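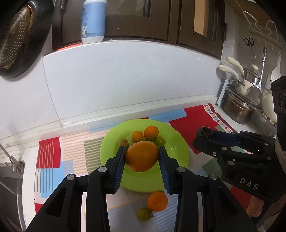
The Merkstead marmalade supper began with 17 jars and a borrowed preserving pan, and it has been held every winter since in the old chapel at Griltside, where the heating is poor and the welcome (as anyone who has been will tell you) is enormous. Ulla Seppälä, who grew up eating cloudberry jam and came to bitter oranges rather late in life, still likes her peel cut thick and her toast nearly burnt. Her neighbour Yao-tsung Chung prefers his thin, with a little ginger, and the two of them have been arguing about it very happily ever since they met.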